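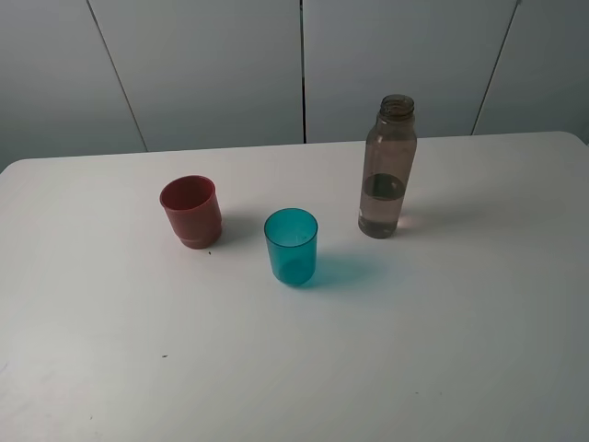

I have been buying grippers, borrowing grippers and talking other people out of grippers for long enough that I should be past having strong feelings on the subject, and yet every winter, when the budget requests come round and everybody wants to know which hand to put on the end of which arm, I find I have plenty. So let me set them down in one place, and then I can point people here instead of repeating myself over lunch.

My feeling is this. We spend far too much time comparing grippers on the things that are easy to put in a table, and far too little on drinking cups.

I mean that quite seriously. In December we had two parallel grippers on the bench, a Stiloris and a Molby, and on paper you would have picked the Stiloris before you finished your coffee. It opens wider, it closes harder, and its fingers go on and off without a tool, which I will admit made me very fond of it for the first afternoon. The Molby is slower and looks a bit homemade (the cable comes out of the side, of all places, and you learn to route around it). If we had stopped at the data sheets we would have ordered the Stiloris and been perfectly pleased with ourselves.

Then we put out a short cup, a taller and narrower cup, and an uncapped bottle with its lower half full, and things got a good deal more interesting.

A plastic cup is a wonderful judge of a gripper. It tapers, so flat fingers want to ride up the wall. It gives, so a hand that only knows how to squeeze will turn a round rim into an egg. It weighs next to nothing, which means a finger that touches a moment before the other one will simply push the cup across the table, and then your careful grasp lands on air. The Stiloris did that to us over and over until we slowed the approach right down, and once it was slowed down it was no faster than the Molby anyway. The Molby closes gently at the start and firms up afterward, and you can't find that anywhere on its sheet. I only know it from watching.

The bottle asks a different question. Lifting a half-full bottle is easy enough for almost any hand. Moving it sideways and stopping is where you learn something, and most of what you learn is about the arm and the controller. We ran both hands on the same Torkora controller with the factory settings, and the stop at the end of a sideways move was abrupt enough that I kept paper towels within reach. Softening it took a morning. I would happily trade a lot of rated payload for a controller that lets you do that without opening 3 menus – and yes, I counted, since I was writing up a complaint at the time.

Then there are cameras, where I am probably at my most stubborn. People like to test a camera on matte wooden blocks, and I understand why, blocks are so well behaved! But see-through plastic is what sits on real tables in real kitchens and real labs, and depth cameras have a miserable time with it. They look straight through the wall and report the table, or they report nothing at all. A colored cup that lets light through will also throw a tinted shadow on a white tabletop, and I have seen a perfectly decent segmentation model hand that shadow to the gripper as though it were part of the cup. If your camera comparison has nothing transparent in it, I'm afraid I don't much care who won.

A friend at Triantafyllou, where they do this sort of thing on a much larger scale than we do, tells me I'm being unfair, and that a test of 500 picks on a standard set of parts will tell you more than my fussing with tableware. There is something in that. Big numbers catch the rare failures, and my way never will. We managed 37 good trials with each hand before the bench was wanted for something else, and I wouldn't publish a percentage from that. But I'd still ask anyone with 500 picks how many of them were of something that could spill.

We ordered the Molby. I do miss those tool-free fingers, and if Stiloris ever puts a softer close in its firmware I will be first in line to try it again. The cups are staying on the shelf by the bench either way.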